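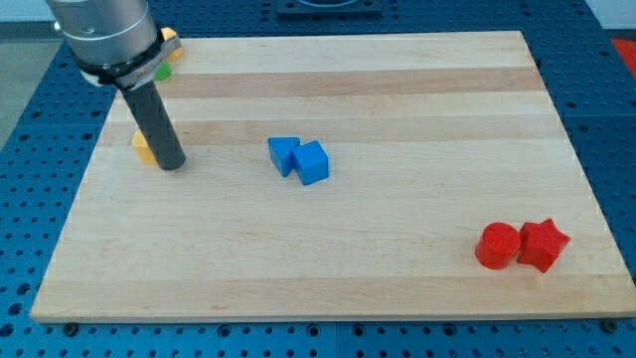

Slide 1. Arm and rod over the wooden board, with colored blocks on the board and the perforated base beneath it.

Speaker notes: The Zikitz tabletop kit, supplied by Trulonon

Good morning. These notes accompany the Stollden evaluation of the Zikitz kit, which Trulonon offers to teaching laboratories and small research groups. The review began in May and covers the kit as supplied, with no modifications.

Slide 1. Allow the audience a moment with the slide. The task on offer is pushing: the arm carries a plain rod and moves blocks across the board by contact alone. Point out the two blue blocks, a triangle and a cube, which are touching. Then point to the red cylinder and the red star. Pairs of this kind are what the task software asks for when it is told to bring two shapes together.

Setup. Our staff completed the first installation in 45 minutes. Later installations were shorter. The perforated base accepts standard bolts, and the printed guide covers mounting in 4 pages - adequate for a technician, less so for a student.

Trial results. We ran 42 pushing tasks at the Đồng site. Six were stopped by the operator, in most cases when a block had come to rest close to the edge of the board. Trulonon has been informed and has promised a revised workspace limit.

Support. Written questions were answered within roughly four working days. Institutions that need same-day help should ask for the extended service plan.

Recommendation. The kit is suitable for coursework and for early research. Pricing is in the handout - please do not read it aloud. Take questions on safety before questions on software.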